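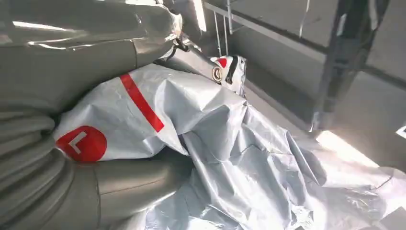
Is a plastic mailing bag good enough for shipping clothes, or do you need a box?

A bag is fine for anything soft that can stand a crease. I use boxes for stiff collars, for beading, and for gifts that are going straight to the person who'll unwrap them.

I get asked that more than anything else about my little clothing sideline, and my answer always disappoints people. They want to hear about a system. There's a whole world of packing advice out there now, and I've read far too much of it, usually at night with a stack of unshipped sweaters looking at me from the chair.

So I spent the quiet part of the year trying some of it out. I went in doubtful and I've come out doubtful about slightly different things.

First, the bag with the handle. Colette Gilbert, who has the vintage stall across from mine in Pandham, swears by them. Her argument is that a customer who picks up a parcel from a locker will carry it home by the handle, see your name on the side and feel they've been shopping. Maybe. When I pick up a parcel I put it under my arm and think about dinner. The handle also eats up the top few inches of the bag, so you end up going a size larger to fit the same coat, and then you're paying for plastic that holds air.

I ordered Flukeck's version anyway, a carton of 400, which is the smallest number they'll sell you with printing. They're strong, I'll give them that. The glue strip is strong too, to the point where a customer wrote to say she'd used garden shears. The print looked good on the proof, but a flat proof tells you very little about what the bag looks like with a lumpy cardigan in it. Half my shop name goes around the corner.

Then there's the code on the front. The Flukeck people were very keen for me to have a little square to scan, and I asked what it should lead to, and they said "your story." I don't have a story, I have a returns page. I had them point it at that. In December I sent out 73 orders in those bags and the page counter shows 2 visits, one of which I'm fairly sure was me checking that it worked.

What I did change my mind about is the surface you pack on. I used to do all of it on the bed, and that's terrible. Everything sinks. You push a folded jacket into the bag and the bag goes down into the quilt, the sleeve escapes, you pull it all out and refold. A hard, flat surface at hip height fixes most of that, and any old table will do. Don't buy the Wallitach packing mat. It's a mat.

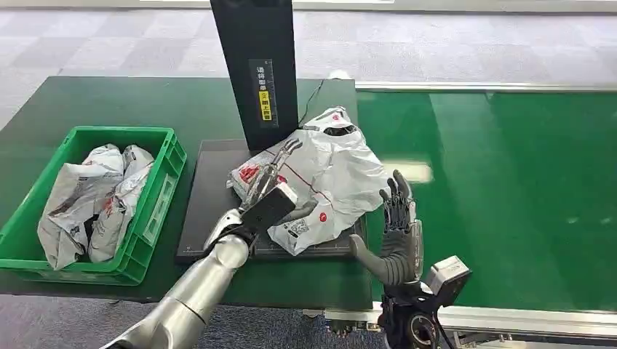 The other thing a hard surface gives you is somewhere to press the air out. Lay the bag down with the opening toward you, put one forearm across the bottom, and lean your way up. If you do it standing with the bag hanging off one hand, the way people do in the videos, the clothes slump to the bottom and you've made a pear. Pears cost more to send. Odoi, who carry most of my parcels, price by thickness past a certain point, and they've caught me out on puffy sleeves more than once.

Opening the bag is the slow part and I've never seen a tip for it that worked. New ones stick to themselves. I've tried blowing into them (undignified), rubbing them between my palms, keeping a damp sponge nearby (damp clothes), and the little rubber finger caps that bank tellers use. The caps were the least bad. What helps most is opening a batch ahead of time, six or so, while the coffee's brewing, and standing them up in a crate with their mouths open. Then when you've got a folded shirt in your hands you aren't also fighting plastic.

As for folding, I have read that you must fold around a card, that you must never fold around a card, that you should roll, and that rolling ruins knits. I fold to the width of the bag less a couple of fingers and stop there. Tissue paper I've given up. It looked lovely when I put it in, and judging by the photos customers post, it arrives as a wad in one corner. One person thought it was trash I'd left in the parcel by mistake.

I'm also not convinced by sealing tape over the glue strip. Colette does it on every single parcel. If the strip needs tape, I'd want my money back for the strip. I only tape when I've overfilled and I know it, and then the honest fix would have been a bigger bag.

Weighing, on the other hand, I do every time, and I do it after sealing. I used to weigh the garment and add a guess for the packaging. The guess was always kind to me and the post office was not. Measure the thickness as well, with an ordinary ruler, at the fattest point, and don't squash it with your thumb while you're reading the number. Whoever measures it later won't be doing you that favor.

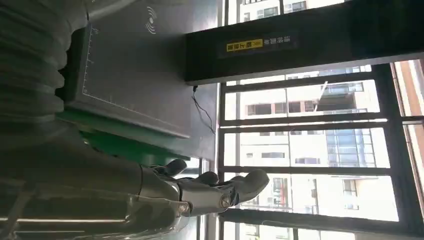 Gray panel with tick marks, on its green base.

A reader asked last time whether the whole business of printed bags is worth it for a small seller. I've kept a very unscientific eye on this. Returning customers mention the clothes, the speed, and now and then the handwritten note if I remembered one. I can't find a message that mentions the bag, apart from the garden shears. When the Flukeck carton runs out I'm going back to plain white ones in two sizes, without a handle, and Colette can say what she likes.

I still have most of a sleeve of the large printed ones under the stairs, by the way. If you're near Pandham and want them for lining trash cans or storing winter blankets, I'm at the market on Sunday until they start folding the tables. Bring your own shears.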